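Soft bags or hard cases for a first long trip?

Kaiwen Xia
Mar 13, 2019

I'm riding from Sarport to Brondow and back in July, 600 miles round trip, camping most nights. The bike is a mid-size twin with no racks on it yet. I have a tent, a sleeping bag, a one-burner stove and too many clothes. A friend is selling a set of used Tsao hard cases cheap, but I'd have to buy the racks new. The other choice is a pair of soft throw-over bags. The road into the last campground is gravel. Which way would you go, and how much weight is too much on the back?
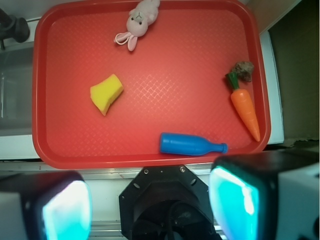
I should add that I'm not tall and the bike already feels heavy when I park it on a slope.

gravelpete

Soft bags. Hard cases and racks can put 20 pounds or more on the bike before you pack a sock. If you tip over on gravel, a soft bag is also kinder to your leg. Check your owner's manual for the load limit and remember that you count as part of the load.

I run Woder throw-overs. They aren't fully waterproof, so everything goes in dry sacks first. Stove and tools low and forward, clothes on top, tent across the seat with 2 straps – never bungees. 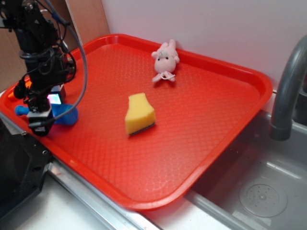

Keep the bags well clear of the exhaust too. I melted a corner on my first set and had to patch it at a campground. Load everything up a week early and ride an hour with it. Straps always loosen the first time.

twolaneterri

Hard cases. They lock. I leave mine on the bike when I go in to eat and don't think about it. Get the cheap ones and take fewer clothes.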